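Comprei a Prata em abril, na loja da Allodero, depois de duas épocas a treinar com uma bola que já não guardava o ar. Para quem não conhece, a Prata é uma bola de futebol americano em material composto, tamanho oficial, feita pela Brallimia. Eu jogo como quarterback suplente nos Skarnport, uma equipa amadora, e lanço quase todas as noites. Escrevo esta análise depois de quatro meses de uso, hoje, 4 de agosto, com a pré-época já começada.

O primeiro contacto foi um pouco decepcionante. A superfície vem muito lisa da caixa e, nos primeiros treinos, a bola fugia-me dos dedos. Escovei-a com uma escova macia durante 2 noites e melhorou bastante. As costuras são altas e firmes, e encontro-as sem olhar, coisa que para mim vale mais do que a cor ou o logótipo.

Em relação ao voo, não tenho queixas. Nos passes curtos para o lado a espiral sai limpa. Nos passes de 30 jardas sinto que a bola mantém bem a linha, mesmo com vento moderado. Com mais distância já é o meu braço que falha, e não seria justo culpar o material.
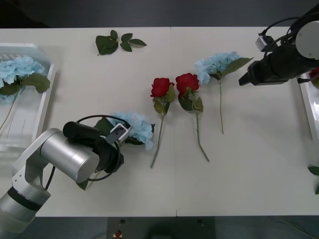
Agora a chuva. Apanhámos três treinos com água a sério e ali a Prata perde para uma bola de couro bem tratada. Fica escorregadia, os recebedores reclamaram, e o nosso treinador mandou guardá-la ao fim de vinte minutos. Seca depressa, é verdade, e não ganhou peso nem manchas. Mas se a vossa equipa joga muito no outono, convém ter outra para esses dias.

A câmara de ar aguenta bem. Encho a bola de duas em duas semanas - a anterior pedia a bomba antes de cada treino. A válvula é um pouco dura e aconselho a molhar a agulha antes de entrar. O desgaste aparece sobretudo numa das pontas, onde a tinta já saiu, e nos atacadores, que perderam a cor mas continuam bem apertados.

Um detalhe que me aborreceu: a caixa não traz agulha nem bomba, e o folheto de instruções está só em inglês. Escrevi à loja e responderam com educação, mas a agulha tive de comprar à parte.

Quanto a comprar ou não, depende do que procuram. Para treino em relva sintética e para jogadores que ainda estão a corrigir a pega, como eu, parece-me uma boa escolha. Para jogos oficiais eu continuaria com couro. No próximo mês vou experimentar o modelo júnior da mesma marca com os miúdos do clube, que têm mãos mais pequenas e se queixam desta.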